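Apr 11, 2020

Worked from the kitchen table again. Spent the morning on the planner for the two-handed task. The job is to move the boxes in close to the bowl without knocking it, and yesterday's build kept choosing paths that sent both thumbs through the same space over the middle of the table.

I found the cause before lunch. The collision check was using the old palm mesh for the right hand, so the thumb was shorter in the planner than in the simulator. Swapped in the correct mesh and regenerated the spheres. Planning time went up a little, which I can live with.

Reset the simulator after that and looked at the start pose, with the bowl between the hands and the pudding box behind the right fingers. The red box sits partly hidden behind the left hand, and I think that is why the pose estimate for it drifts. Temitope Obi wants the head camera raised. I would like to try a wider prior first, as it costs less to undo.

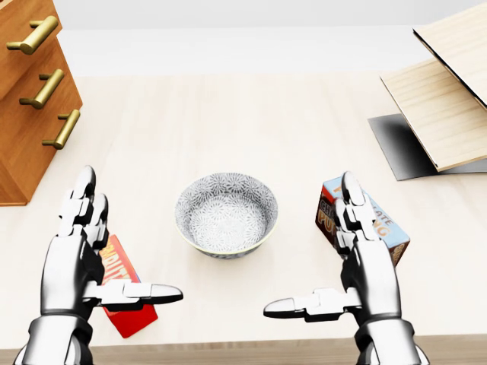 Afternoon

Ran 100 seeds with the new mesh. 91 planned cleanly. Most of the rest timed out on the left arm, and 4 ended with a finger touching the bowl rim. Saved those seeds under the Tveit branch so I can replay them.

Called Temitope at three. We agreed to leave the controller gains alone until the planner settles. The full batch of 1000 is queued for tonight on the Plilton machine. Need to clear old logs off it first, and write up the mesh fix for the Bonitz people.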